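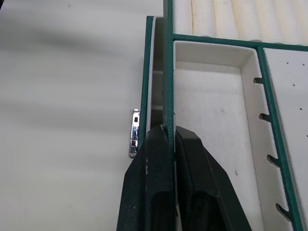
Figure 4. Wrist camera view of the jewelry box task. The two fingers sit on either side of the green front wall, with the clasp to the left.

4. Experiments in the shared workshop

4.1 The jewelry box

Of all the household objects we tried on the Niltach arm, the jewelry box taught us the most, and it is the one we keep coming back to. It is a small thing with a surprising amount going on inside it: a ring compartment with foam rolls, a large open tray, a notched divider, a panel with small holes for earrings, and a metal clasp on the outside. Every one of those parts asks something different of a two-finger gripper. For a build put together on a bench in a shared workshop, that is a wonderful amount of testing to get out of a single object!

We began with the wall grasp shown in Figure 4. The arm comes in over the box with one finger on each side of the front wall, closes, and then holds the box steady or slides it across the table. We like this grasp a great deal. The wall is thin and straight, and its green trim stands out well against the white lining, so our edge finder had a strong line to work with. The white table surface next to the white lining was harder. When the detector was run on brightness alone, it often took the shadow along the table for a wall of the box. Adding a color channel fixed most of these errors in one afternoon, and we left it on for every later run.

4.2 Fingers and camera

The fingers went through five versions. Our first pair had blunt ends and kept bumping the rim before they could reach down past it. The current pair narrows toward the tip, with a recessed groove along the lower part. We drew them in Gramine, cut test shapes from scrap, and tried each shape by hand on the box wall before mounting it. Trying them by hand sounds crude, but it saved us days of work, and we would urge any home builder to do the same.

The camera is mounted at the wrist, looking out past the fingers. We had planned to use an overhead camera as well and dropped it in January, when the wrist view alone was giving us what we needed. The fingers do hide part of the object during a grasp. In Figure 4 the left finger covers the lower end of the raised section beside the clasp, and the right finger crosses part of the large compartment. The planner therefore stores the last clear view taken during the approach and uses it to fill in the hidden area. This simple trick worked far better than we had hoped.

4.3 Data and results

By August 25, 2018, we had recorded 352 runs on the box, which gave 2,627 labeled views after blurred ones were removed. All labels were drawn in Tidia. We marked the rims, the divider, the clasp and the fingertips, and left the linings unmarked.

Most failed wall grasps came from the approach angle. If the wrist was turned even slightly away from the line of the wall, one fingertip landed on the rim and the box shifted. We added a short pause above the rim, during which the arm compares the wall line with the line between the fingers and corrects its turn. Failures of this kind became rare enough that we stopped listing them on their own. The pause makes each run slower, a trade we were glad to make.

Opening the clasp is still an open problem. It is small and shiny, and reflections move across it as the wrist moves, so the marked outline and the detected one seldom agree. We are now testing a softer lamp and the contact method from the Petrenko build, which feels for the edge of a part with one finger before closing. Early runs are very encouraging, and Section 5 describes the changes to the control loop that this method needs.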